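The snack tray is back!

I've been meaning to write about this since October, when we had people over for a movie and I spent the first half hour running back and forth to the kitchen for crackers. Never again. Now there's one tray, it lives on the round table in the living room, and everybody helps themselves.

The rule is that everything has to be individually wrapped. I know, I know, more wrappers in the trash, but nothing goes stale and you can have one little thing and walk away (in theory). I buy most of it at the Khoury market in Bekville, where the mixed bins are by weight and 400 grams goes a lot further than you'd think. I love that place. I go in for rice and come out with packets I can't identify, picked completely by color.

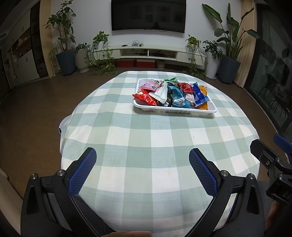

The checked tablecloth was the other big win. Pale green and white, and it makes the whole room feel like a picnic even in the middle of winter! I looked at a much fancier one at Markell for 179 and talked myself out of it in the parking lot. Mine goes in the wash at 100 degrees and comes out cheerful every time, crumbs and all forgiven.

Next up is the TV cabinet. The cables on top have been bugging me for ages, and I want to get them sorted into the red boxes we keep underneath. I have a bag of 7 cable ties ready to go, so wish me luck. If you have a favorite wrapped snack, please tell me in the comments, especially anything sour. I'm going shopping again tomorrow morning.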